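Farina asked us for more examples, and we gave them 3,355. I think 649 good ones would have taught the system more. Most of ours repeat the same tidy start, with the bin stacked on the box and the vegetables in a rough diagonal line beside them.

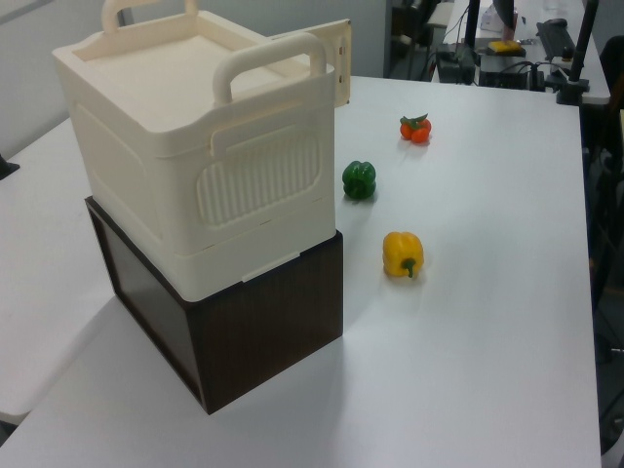 Peppers, tomatoes and boxes are fine subjects. But somebody has to move them between takes, turn them, and crowd them together. Saadet Tekin does this every 40 takes. I would do it every time, and accept a smaller set in May.

Annunziata De Luca disagrees, and she pays for the hours.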